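Slide 6. Work surface and board

Bench layout for the display mockups at Engebretsen. Light wood tabletop, white foam board laid over it, narrow margin of wood left showing all the way around. The margin is for tape tabs and for resting tools. Keep everything else off it.

Say: we went to foam board in September. Before that it was bare wood, and dark pieces were hard to place by eye.

Slide 7. Tray and T-stand

Oval tray, dark green, low rim. Goes down first, near the middle of the board and a little left. The black T-stand goes behind it, crossbar running out to the right. Tray stays empty until the stand position is agreed.

Point out the height of the rim against the height of the rod. Mosilik asked for a taller rim and we declined; it hides small items from a seated customer.

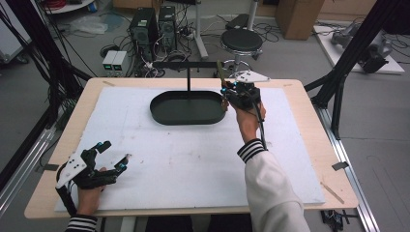

Slide 8. What goes on the crossbar

Chains and cords only. Rings and loose pieces go in the tray. The Vivodo range has 465 items and over 4,000 color variants, so the layout has to be decided by type. Allow 2 cm between hanging pieces.

Slide 9. Open points

Likov still wants a square tray. Lertchai Kamolrat has the drawings; refer questions to him.

Board replacement: when the surface is dented, turn it over once, then discard.

Pause for questions, then slide 10.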